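Kikden Sim Practice: FAQ

Why have rules in a simulator at all?
Habits carry over! A sloppy grasp in Rokex becomes a sloppy grasp on hardware. Rule 2 asks for a settled grip on a card before any lift.

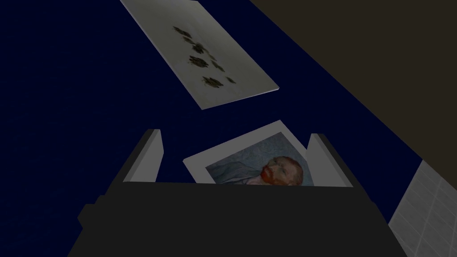
Log the grip width first, then the lift height. Both go in the same row.

Can I tidy the room before a run?
Please don't -- clutter is half the fun. Keep chairs and table where the Wynne layout puts them.

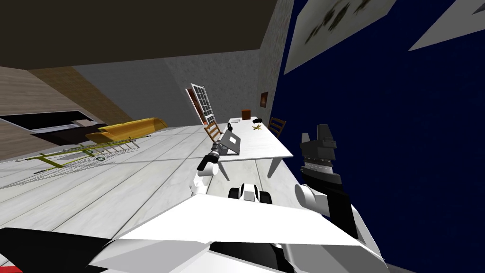 Hussam Zein
Practice Lead, Kikden

How long is a run?
Up to 700 steps. We love a short one, but finish the checklist.

When may the arms move toward the table?
Once the start check passes.

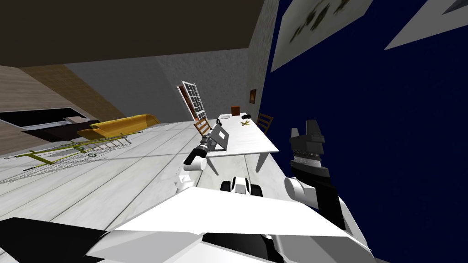

Issue 13, page 45

Where do I send changes? To the Jurnar board. We read them all!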